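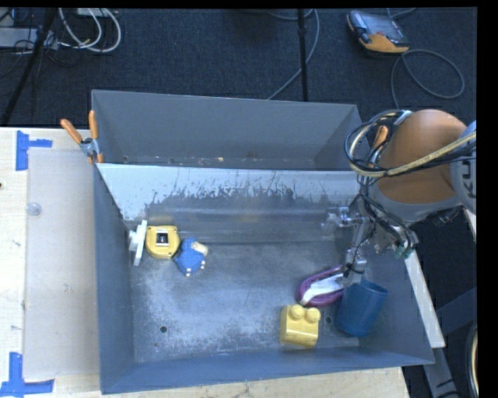

A woman ahead of us in line said the Jendivwood open day used to be held in the old drying shed, and that the new hall was colder. We went on Thursday. Entry was free and parking was in the field behind Nirkden.

The tour starts at the kilns – 2346 boards were drying that morning – and goes on to the planing line. Csizmadia had a stand with oils and waxes by the exit. Soup was served until two. The bus back to Zanholm leaves from the main gate, and it was full.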